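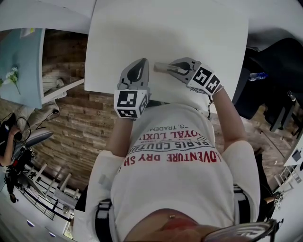
Fullorora Home Talk > Rooms and Layout > Brown plank wall, white table, blue table... help me pick a direction

plankwallpanic
Posted 16 June 2018

Hi all, longtime reader, first real post. We moved into a rental in Tultorport and the front room has one wall done in brown wooden planks, the rustic kind laid in a sort of brick pattern. Next to that is plain white wall. I love the planks (mostly) but they are very, very brown and I can't decide what to do around them.

What I have so far is a white rectangular table that I use for pretty much everything, a light blue table over by the planks with a little sprig of white flowers on it, and a white cushioned stool up against the wood. The blue table is the one people comment on. Half of them love it and the other half go "oh, that's... blue."

My questions:

Do I keep the blue table or swap it for a second white one? I've been looking at the Rillano, which would come to $343 with delivery, and that's real money for me right now.

Would you paint the planks? The landlord says I can do what I like with them as long as it "looks finished," whatever that means.

And is a white stool against a brown wall a nice contrast or does it just look like I forgot it there? I go back and forth on this every single evening.

----

mossandmugs

Keep the blue! Please keep the blue. Brown wood and light blue is a lovely combination (think old porch ceilings) and if you go all white you'll have a room that looks like a dentist's office that happens to own one fancy wall. The sprig of flowers is perfect too, don't upsize it to some giant bouquet.

----

gritty_sander

I'll be the bad guy and say paint the planks. I had a wall like that in my last place and it ate every bit of light in the room. It took 2 coats of white over a stain blocking primer and I wished I'd done it the week I moved in. Go light on the coats or you'll fill the gaps between the boards and lose the pattern.

----

mossandmugs

Noooo. You can't unpaint a wood wall. Well you can, but you'll hate your life. OP said she loves the planks.

----

gritty_sander

OP said "mostly" loves the planks. I read that word carefully.

----

plankwallpanic

Ha, ok, fair. The "mostly" is because of dust. Every board has a ledge, and every ledge collects fuzz. Does paint help with that at all?

----

gritty_sander

A little. A satin paint wipes down easier than bare wood. It won't get rid of the ledges though.

----

teacup_carpenter

Dust: use the brush attachment on the vacuum and go along the boards, top to bottom. A damp cloth on raw wood just pushes the dirt into the grain. If the boards are unsealed you could also do a clear matte coat and skip the color entirely. That gets you the wipeable surface and keeps the brown. Try it down low behind something first, because clear coats can go a bit orange on you.

As for the table, how tall is the blue one compared to the white one? If they're different heights a matching color won't make them look like a set anyway, it'll just look like you tried.

----

plankwallpanic

Good question, I had to go dig out the tape measure. The white one is 28 inches. I didn't get to the blue one because there's stuff all over that end, but I'm pretty sure it isn't the same. I never thought about that!! You may have just saved me the Rillano money.

Clear matte coat is very tempting. I hadn't even thought of leaving it brown AND fixing the dust thing.

----

ngau_nook

Rillano owner chiming in. It's fine. It's a table. I've had mine for over 2 years and the top marks up if you drag anything across it, so if your white table is the one you work at, you'd want a mat on it no matter which brand it is. I got a plain felt one from Ngau and cut it down with kitchen scissors. Looks a bit wonky on one side but it works.

On the stool, I like it. White up against the dark wood gives your eye somewhere to land. My only worry would be the cushion. White seats and rough wood walls don't mix if people push it back against the boards when they get up. Pull it out a hand's width from the wall.

----

plankwallpanic

Oh I do exactly that, I shove it back every time I vacuum. Ok, moving it out tonight.

----

couchfort_dad

Unpopular opinion, the blue table should be the work table and the white one should go by the planks. White next to brown gives you the contrast everybody's talking about, and you'd be looking at the nice color while you work. Costs nothing, takes ten minutes.

----

mossandmugs

Hmm. I don't hate this.

----

teacup_carpenter

I'd disagree for work purposes. If you're doing anything fiddly with small parts, a plain white top is easier on the eyes, you can find whatever you dropped. I do all my little stuff on white and the pretty table gets the plants.

----

couchfort_dad

Depends on the small parts. I paint miniatures and light gray primer vanishes on a white table. I've lost several tiny shields this way.

----

plankwallpanic

I'm somewhere in the middle, some of my stuff is beige and shows up ok on the white. I'll try the swap over a weekend and see if I end up moving it all back.

So right now the plan is: no new table, stool away from the wall, test patch of clear matte down low near the floor. Paint is on hold (sorry gritty_sander).

----

gritty_sander

I'll be waiting. You'll be back for the primer by September.

----

ngau_nook

Post the test patch when it's cured, would you? I have a similar wall in the hallway and mine sheds splinters on coats.

----

plankwallpanic

Will do! Does anyone know if matte needs sanding between coats or can I be lazy?

----

teacup_carpenter

Quick scuff with fine grit, wipe, second coat. Check the can, some of them let you skip it if you recoat the same day.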